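Paper Cups and the Compostable Label

The label on a kraft paper cup says compostable, and the word is doing more work than the cup is. My argument is narrow. Offices and cafes that buy compostable cups without a contract for composting them should stop using the word on signs, in reports and in staff email. They can keep buying the cups if they like them.

The material facts are not in dispute. Paper board by itself does not hold liquid for long, so a drinking cup gets a thin inner coating. In ordinary cups the coating is polyethylene. In cups sold as compostable it is usually a plant-based polymer such as PLA, and PLA breaks down on a useful schedule only under industrial conditions: sustained heat, moisture and turned piles. A backyard heap rarely gets there. A landfill is not designed to.

Brown board adds to the confusion. An unbleached finish tells the buyer something about how the pulp was treated and nothing about the coating.
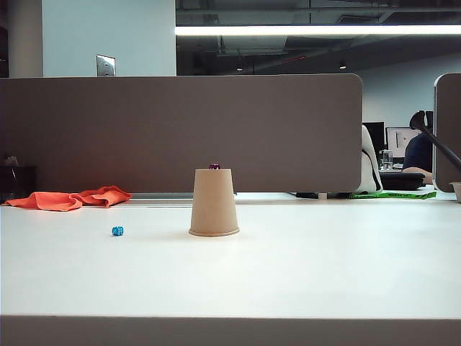
Iñaki Vallejo objected, after reading a draft of this, that most people who pick up a tan cup assume it is better than a white one, and that the assumption at least gets them to think about the bin. I accept the first half. The second half needs evidence, and the evidence I have points the other way.

In March I went through the purchasing and waste records of the building where I rent a desk. The supplier, Brukico, delivered 2384 compostable cups that month. The hauler, Selley, takes two streams from the building, mixed recycling and general waste. It does not take organics. Every cup therefore went to one of two places, neither of them a composting site. Cups placed in recycling were counted as contamination, and the building paid a surcharge of $90 for it.

The sign over the bins said "Our cups are compostable." It was accurate. It also led people to put cups in the recycling bin, apparently on the theory that a good cup belongs in the good bin. After the sign was replaced with one reading "Cups go in the trash," the surcharge did not appear on the next invoice. One month is a small sample and I would not build a policy on it alone.

Price is the second issue. The compostable cups cost $337 more over the quarter than the coated cups the building used before. That money bought a property that could not be used. The same sum would have covered a shelf of ceramic mugs and a drying rack, with some left over for the mugs that walk away.

Reuse has its own arithmetic, and people who favor it tend to skip it. A ceramic mug takes far more energy to make than a paper cup, and each wash adds hot water and detergent. The number of uses needed to break even depends on the dishwasher, how full it runs and where the power comes from. Published estimates vary widely enough that anyone quoting a single figure should be asked for the assumptions behind it. In an office where the same mug is used daily for years, most sets of assumptions favor the mug. At a one-day event with no dishwasher, they may not.
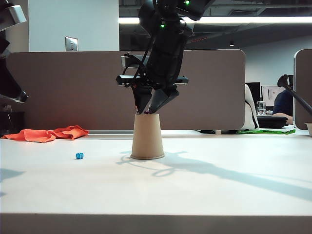 Leire Ortuño wrote to say that the fault lies with the haulers, and that if buyers wait for organics collection before buying compostable cups, the collection will never come, as there will be nothing to collect.

This is the strongest case against my position. Demand does sometimes precede service. But haulers price routes on food scraps, which are heavy and regular, and cups add little to that calculation. Some composting sites refuse coated cups altogether, certified or not, as sorting them from look-alikes costs more than the material is worth. An office that wants organics collection would do better to ask for it in writing and offer its kitchen waste.

What I would require is modest. A buyer should be able to name the facility that accepts the cup. If there is one, print its name on the sign. If there isn't, the sign should say trash.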